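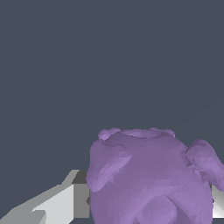

I've been using the Ollholm grasp simulator for most of April now, and a couple of people asked if it's worth paying for, so I'm writing down what I think while it's fresh.

Ollholm is a desktop program with a subscription. You load a model, pick a gripper, and it lets you try grasps in simulation before you try them on a real arm. The base plan comes with 174 objects. I do small pick-and-place jobs for a packing shop, and I wanted something to test finger shapes on without tying up the arm all day.

Setup took me 23 minutes, most of it the download. The installer put everything in one folder and didn't ask for an account until the end. It found my graphics card without help, which was a nice change from Destitz, the program I used before.

The part I like best is the wrist view. You see the two fingers and whatever is between them, with a flat slate background and nothing else to look at. I spent a whole evening on one chunky purple figurine because it has fat limbs that stick out at the sides, and the fingers have to go in around them. Boxes and cans tell you very little about a gripper. Odd shapes tell you more.

Now the complaints. Some of the meshes are rough. On that same figurine the body is smooth enough across the middle, but where the limbs join it the surface is jagged, with little creases and pointed facets. If a pad touches down near a spot like that, I don't trust the contact numbers. I wrote to support and got an answer from Mayu Nishimura the next morning. She said a mesh repair tool is planned but gave no date. Fair enough.

Changing fingers is also slower than it should be. You have to close the session, edit the gripper file and open it again. Dayana Huerta, who does the same sort of work I do, wrote a small script that handles it — I can pass it along if you want it.

Exporting worked fine. I moved 7 grasps over to the Quezada controller at the shop and had to fix the wrist offset on 2 of them. The rest loaded as they were.

The plan renews by itself, so check the billing page before the trial runs out. I'm keeping mine through the summer. If you only handle cartons, I'd skip it and use the free viewer. Next I want to load some of our own parts, starting with the bottle caps that keep giving us trouble.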